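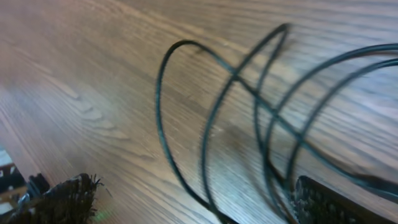

Section 2: Setting Up Your Neighborhood Story Table

Welcome back! If you have worked your way through Section 1, you already have your permission from the building and your list of storytellers, and now comes the part most groups enjoy the most. This section takes you through the room, the recorder and the first hour of a Story Day. The steps come from the Trevaskis Oral History Kit as it was first used in Dedport, where older residents of the Trorach blocks came in to talk about the shops, churches and dance halls they grew up with, and they have been changed a little every year after that.

Before you begin

You will need the recorder, two microphones, the consent forms (the green pad), the street map and the prompt cards. The kit map covers the streets between Esley Avenue and the old rail yard. If your neighborhood lies somewhere else, your city library can usually print one for you, and the bigger the better – people love to put a finger on the house they were born in.

2.1 Arranging the room

1. Choose the quietest corner you can find, well away from the kitchen and the front door. Refrigerators hum much louder on a recording than they do in life.
2. Put the storyteller's chair where it faces the listener at an angle. Straight across feels like a job interview, and we have seen very talkative people go quiet that way.
3. Hang the map within easy reach of someone sitting down.
4. Set out water, and tissues too, a little off to the side.

Note: Plan for no more than 15 storytellers in a day. It's tempting to squeeze in a few more when the line is long and everyone is so eager, but the later ones get hurried, and they deserve the same time as the first.

2.2 Connecting the recorder

1. Lay all the cords out on the table and undo any knots before plugging anything in.
2. Connect the power cord to the recorder, then to the wall.
3. Plug the storyteller's microphone into input 1 and the listener's into input 2.
4. Press and hold REC until the light blinks. Say the month, the place and the storyteller's name, and play it back. 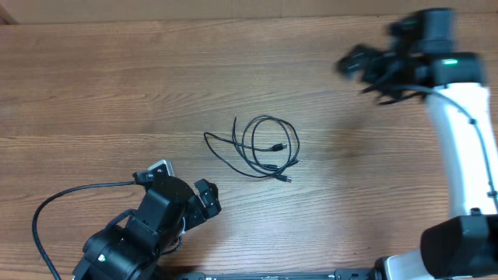 Cable on the tabletop, loosely coiled.

Caution: Never run a cord across a walkway. Many of your guests will be using canes or walkers.

2.3 The first conversation

1. Go over the consent form aloud, slowly, and let the storyteller keep a copy.
2. Start with card 43 ("What could you hear from your bedroom window?"). It's out of order, we know, but it has opened more good conversations than any other card in the box.
3. Let silences be. Count to ten in your head if you have to!
4. When the storyteller is finished, thank them, stop the recorder and write the file number on the form.

Note: The memory card holds 3,000 minutes, so you can leave the recorder running if somebody remembers one more thing while putting on their coat. They often do. Ask first whether they mind having it recorded.

For labeling and copying your files, go on to Section 3.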